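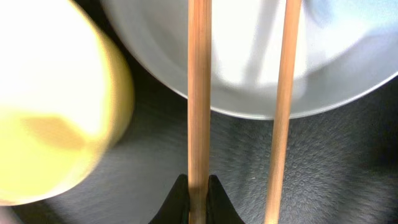

Two wooden chopsticks over a bowl.

Call for Participants: Wheel of the Year Study Circle, Flustcombe

The Ullo Circle is looking for people to join a reading and observation group on the seasonal festivals and their place in the Western esoteric tradition. We meet at Mamo House in Flustcombe, on the upper floor, twice a month. The coming cycle starts at Lammas and runs through the winter solstice in December.

What we study

The group works through one festival at a time. For each, we read a short packet of source texts (myth, folk custom, some astrology, some alchemy) and keep a daily journal of what is going on outdoors where we live. Sky, plants, birds, weather, dreams if you have them. At the meeting we read from our journals and talk about the texts. We close with a simple candle meditation and a shared meal.

The main text for this cycle is the Stiler translation of the Harvest Dialogues. Copies are provided. It is dense in places, and we take it slowly.

Who can apply

Adults 18 and over. You don't need to belong to any order, church, or lodge, and you don't need earlier training. Several of our members are gardeners who came in knowing no astrology at all. We do ask that you can:

- attend at least two thirds of the meetings
- write in your journal most days, even if it is only a line
- read up to 50 pages between meetings
- keep what other members share private

This is not a healing group and we do not offer readings or predictions.

Cost

$200 for the full cycle, which covers the book, the packets, candles, and food. Two reduced places are open to people on a low income. Tell us in your application if you want one and we won't ask for proof.

Food

Meals are vegetarian and eaten at the long table. Please list any allergies when you apply.

Getting there

Mamo House is a short walk from the Flustcombe bus stop. There is street parking after 6 p.m. The upper floor is reached by stairs only. If stairs are a problem, write to us before applying and we will look at moving the meetings to the ground floor.

How to apply

Send a letter of no more than 200 words saying what draws you to the work and which season you find hardest. Attach one page from any journal or notebook you have kept, if you have one. Letters can be left in the Ullo Circle mailbox inside the front door of Mamo House or sent through the contact form on this site.

Applications close Thu 9 July. Everyone who applies will get an answer in writing within two weeks of that date.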